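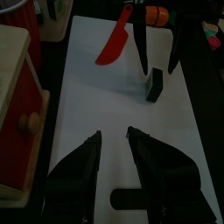

Fikholm Picture House – pre-screening safety checklist, December film season
Inspected by Tshepo Engelbrecht, Nov 4, 2020. Comments by Valbona Georgiev.

1. Fire exits, Screen 2. Clear and unlocked. Comment: left-hand door sticks on the first push. Plane the bottom edge before the season opens.

2. Aisle lighting. Pass, except row F. Comment: two lamps out. Spares are in the Babić cabinet, lower shelf.

3. Seating. 80 seats checked for loose fixings. Comment: six tightened, none withdrawn from sale.

4. Projector lamp. 626 hours on the meter. Pass. Comment: log the reading again after the late double bill.

5. Projection booth extraction. Pass. Filter cleaned.

6. Sound level. Measured at the back row with the Dosix meter during the loudest reel of the opening thriller. Within the house limit. Comment: front row not measured – to be done with the same reel.

7. Screen masking. Fail. The motor stops short when changing to the wide ratio. Comment: Krum Gashi to adjust the limit switch. Use the hand crank until then.

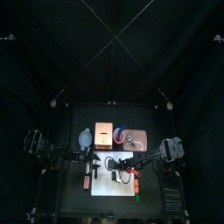
Can a film be shown while item 7 is still marked as a fail?
It can, provided the masking is set by hand before the doors open and the motor is isolated at the wall.

8. Emergency lighting. Full discharge test outstanding. Comment: must be done with no audience in the building. Key for the test switch is held at the box office.

Recheck of items 1, 2 and 7: Dariusz Śliwiński.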